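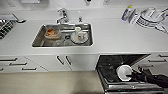 Kitchen station: round dish held over the rack, cups still in the sink.

Teleoperation Data Operators, Household Tasks
Strömberg, Civside site
Posted 6 April 2018

Strömberg is hiring operators to record example tasks for Bikitz, a learning system for two-fingered and multi-fingered robot arms in household kitchens. Operators drive an arm by hand controller and complete a written task from start to finish. Each completed run is stored as one episode and used for training. The position is paid, on site and part time, with a contract running through December.

The work

Current tasks cover sink and dishwasher work: picking up plates, bowls and cups, turning them to the angle the rack needs, and releasing them without contact against the door. Later task sets will include drawers, cabinet doors and countertop items. An operator is expected to deliver 48 accepted episodes per shift. The target for the whole kitchen set is 600 episodes per task.

An episode is accepted when the task is finished, all camera streams are complete, and the operator has entered a result code. Failed grasps are kept if the operator recovers within the same run. Runs stopped by the safety switch are logged separately and do not count toward the shift total.

Each episode combines a wide view of the work area with a close view from the wrist. The wrist view is the one most often lost in review. Operators check it before the first run of a shift and again after any hard contact:

— The lens is clean and the mount is tight.
— The cable moves freely through the full rotation of the wrist.
— The stream is live and its clock matches the wide view.
— Any new mark on the housing is entered in the station log.

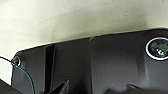 One operator on the current contract, Zundov station, writes that the checks feel slow in the first week and that most of her rejected episodes came from skipping them. She adds that wrist rotation takes longer to learn than reaching, and that applicants should expect tired forearms.

Requirements

Applicants must be able to stand for 75 minutes at a time and use both hands for fine control. Normal or corrected vision is required. Experience with robots is not. Experience with repetitive inspection, lab or assembly work is useful, as is the habit of writing short, exact notes. Operators record what occurred in a run and leave the cause to the engineering staff.

Training lasts 2 days and is paid at the full rate. It ends with a practical test on plate and cup placement. Those who do not pass may repeat the test once.

Shifts are morning or afternoon. State which you can work, and list any dates before the end of December when you are unavailable.

To apply

Send a one-page résumé and a short account of a manual task you have done repeatedly, including how you tracked errors, through the Civside careers page. Mark the application "Bikitz operator — kitchen." Applications are read in the order received, and the posting closes when all stations are staffed.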